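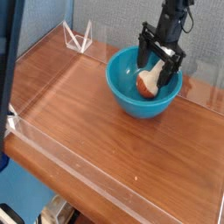
About Drekura

Drekura sells one thing. We call it the Prantl, and it is a kit for teaching a robot arm to pick up small objects and put them somewhere else. If you have a two-year-old, you already have a device that does the second half of this, with less accuracy and more jam.

The company is made up of five people in two rooms above a bicycle shop in Trumevville. Joyce Mfaume and Murdo Shearer started it after several years of installing much bigger machines for much bigger companies, which meant a lot of airports and a lot of sandwiches in airports. What they kept hearing from smaller customers was the same question in different words: is there anything we could try on a table before we spend the real money? There was, sort of, but it came in eleven boxes from seven suppliers and the manuals disagreed with each other.

So they put it in one crate. The first crate went out in November, weighed more than Murdo had promised, and arrived with the power supply for a different country. The customer still speaks to us.

What you get

The Prantl kit includes the gripper with its mounting bracket, the cable, a set of clear acrylic panels with corner braces to go around your tabletop, and a box of practice objects. You supply the arm (we support 3 models, listed on the order form) and the table. Any solid, flat table will do. Please measure it first. We have had the other phone call.

You also get Adis, our software. Adis records you moving the arm through a task, lets you throw out the bad attempts, and trains on what is left. It runs on an ordinary desktop computer with a decent graphics card. Svenja Sutter wrote most of it and answers most of the support mail, an arrangement that has done wonders for the error messages.

The panels are there because round things roll. We used to ship the kit without them and sold a great many replacement practice objects.

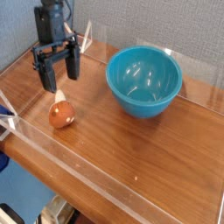 Why toys and bowls

Visitors sometimes expect gears. They get a bright blue bowl and a spotted brown toy with a pointed white top, and they look at us as if the serious equipment must be down the hall.

We like toys because they are awkward. A metal block with square sides is easy for a two-finger gripper and teaches it very little. Something egg-shaped and shiny, with a cone on one end, has good places to hold it and bad ones, and the arm has to learn which is which. Bowls are useful for a similar reason. The rim gets in the way, the sides curve, and two fingers have to fit inside along with whatever they are carrying.

Most customers start on exactly this task, toy into bowl, and move on to their own parts once they are bored with it. We recommend 141 recorded attempts for a first try. Ximena Carrasco arrived at that figure by testing, and has declined all requests to round it up to something that looks better in the brochure.

What it won't do

The Prantl won't run your production line. It won't fold laundry, and please stop sending us the video. It handles things you could pick up between finger and thumb, one at a time, at a pace best described as thoughtful. If you need speed, we will tell you so and give you the names of two firms that are better at it. One of them sends us a fruit basket every year.

Price and lead time

The full kit is $3000, with Adis included and no yearly fee. Replacement finger pairs and extra practice objects are priced separately. Schools and community colleges should write to us before ordering, as there is a discount and Joyce likes to give it out personally. Crates leave Trumevville in around five weeks. We have shipped 466 of them so far, and the power supply has been right in nearly all.

Who we are

Joyce Mfaume: orders, schools, anything involving a contract.
Murdo Shearer: hardware, packing, the weight of the crate.
Svenja Sutter: Adis, support mail.
Ximena Carrasco: testing, and saying no.
Aurelia Baumgartner: training days, documentation, the only tidy desk.

Come and see it

We run demonstrations by appointment. You can drive the arm yourself for as long as you like, and bring your own objects provided they are dry, clean and not alive. The entrance is on the side street, past the bicycle racks. The bell works if you hold it down.

This page was last updated on 10 April 2026 by Aurelia, who would like it known that she did not write the part about the laundry.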